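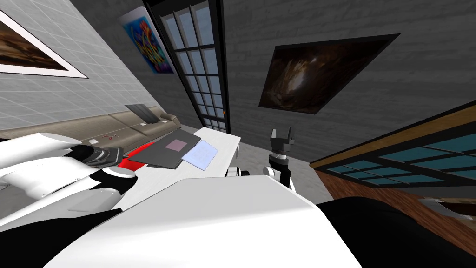

Agustina Ocampo objected, on reading our first draft, that a simulation kit should be judged by how long it takes a new user to get a usable episode out of it, and that task scores alone say little to a lab deciding whether to pay for a license. We agreed and changed the order of this section. Setup and operator effort come first, and policy results are left to Section 5.

5.1 Setup and operator effort

We reviewed the Prakora household kit, which ships with a two-arm robot model, a set of furnished rooms, and a teleoperation client. The kit was installed from the release of 2023-05-25 on a workstation already running the Trovau physics backend. Installation needed one manual fix: the path to the gripper meshes was wrong in the default settings file. After that, the rooms loaded without errors.

Operators worked from views attached to the robot model. These views tilt strongly as the body leans, and the robot's own body can fill a large part of them (Figure 2). Two operators asked for a fixed room view, which the client does not offer. Both got used to the tilt during the practice block, but they still slowed down when a gripper came close to the tabletop. The client can draw short colored axis lines in the room, and we left this option on during recording.
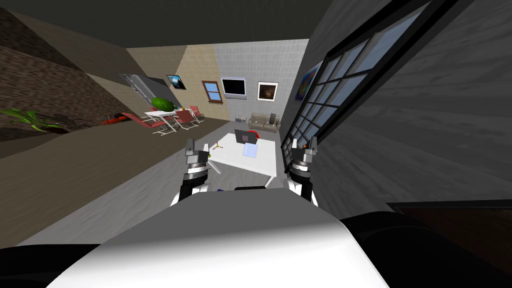
Figure 2. Operator view in the Prakora kit, with both simulated arms reaching toward the white table.

We recorded 1692 episodes in total. Of these, 39 were discarded due to dropped control messages, all of them in the first recording block. The support desk at Prakora sent a patched client in November, and the fault did not come back.

Export was the weakest part of the kit. Episodes are saved in a format of the vendor's own, and the supplied converter drops the gripper force channel. We wrote a replacement converter and used it for all results reported below.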